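Priltero Home Tidying Service: Notes After the Trial Period

Priltero now offers its shelf-and-storage tidying service to households in the Dikbridge area, and this blog undertook a trial of the standard plan in July. The plan is priced at $1450 for setup and the first quarter, with a monthly fee of $49 thereafter. Subscribers to the earlier Floltby package may transfer for $1000, provided their account is in good standing.

The service was assessed in a family playroom, where open shelving is used for toys, drinks and general household items. Mixed storage of this type is the most demanding category listed in the Priltero handbook. Soft toys change shape when gripped, and bottles and cartons must be kept upright.
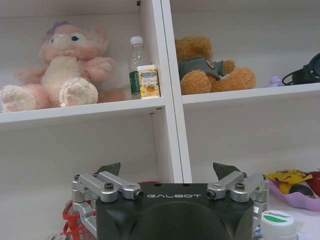
Setup required one visit on a Tuesday and was completed in 2 hours. The household is asked to nominate a home position for each item through the Younis app, which accepts labels in English and French. Colour may be used as a label, although the app does not yet distinguish between similar shades, and two entries had to be renamed by hand.

Performance with plush toys was satisfactory. Larger toys were returned to the correct shelf but were not always seated upright. Light packaging was handled with suitable care. Very small figurines remain outside the terms of the service, and subscribers are advised to store these separately.

Telephone support was courteous but is available on business days only. A written request concerning the cancellation terms was answered the following morning. Cancellation within the first quarter does not attract a refund of the setup portion, and prospective subscribers should read that clause before signing.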